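Household Economics, Week 3: What Things Cost When You Own Them
Notes by Titilayo Nwosu

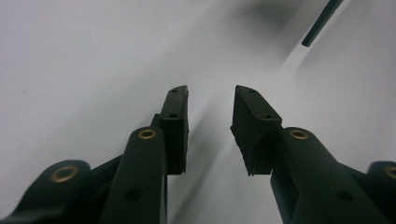 Fig. 1. Two dark green fingers, with a narrow gap between them.

Last week we did price. Price is the easy bit, printed on a label by someone who wants you to read it. Cost is spread over years and has no label at all.

Running cost
Take the Brovwood and the Katiyar, two chest freezers from the reading. The Brovwood is 1000 in the shop and the Katiyar a good deal more. Add electricity, one repair and the fee for having it taken away, and the Brovwood comes to 2589 over its life. Most of you guessed lower. One of you guessed lower than the shop price, and we shall say no more about it.

Sunk cost
Money already spent and not coming back. The Hitstead household put 1661 into a boiler and then kept mending it, on the grounds that they had put 1661 into it. The boiler was unmoved by this loyalty. Ask only what the next repair buys you.

Opportunity cost
Whatever you gave up to have the thing. A spare room full of exercise equipment is still a spare room, and in Postlow it could be let to a lodger. Include time as well. Queuing for an hour to save the price of a bun is a hobby, and should be entered under leisure.

Depreciation
Loss of value with age. Use the straight-line method for now: price, less resale value, divided by years of use. Be modest about resale. Your sofa is worth what a stranger will pay, and the stranger has seen the sofa.

For next time
Read chapter 3 and bring the full cost of one thing you own – not a car, as we had eleven cars in January.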